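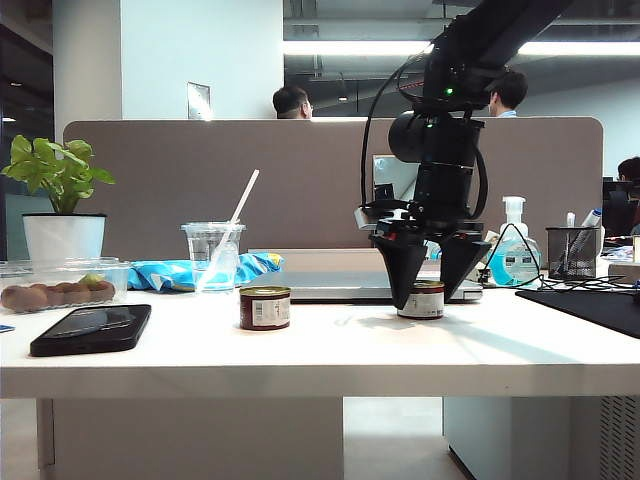
Is a plain white desk worth it if you eat and work at the same spot?

Mostly worth it, as long as you wipe it down every day.

Got the Lavley desk in September, the white one. Paid 100 on sale. Laptop, phone, plant, snacks, all of it lives on there now. Fruit in a lidded box, little tins next to the laptop.

Good stuff:

- went together in 2 evenings, no extra tools
- doesnt wobble when I type
- cleans up fast, even coffee

Not so good: shows every crumb. Every one. And cold on the wrists in the morning. Also the box weighed nearly 52 pounds so get help on the stairs.

Looked at the Irow too, nicer legs but the top scratched in the store when I set my keys on it. Pass.

Four stars. Would buy agian, maybe in gray.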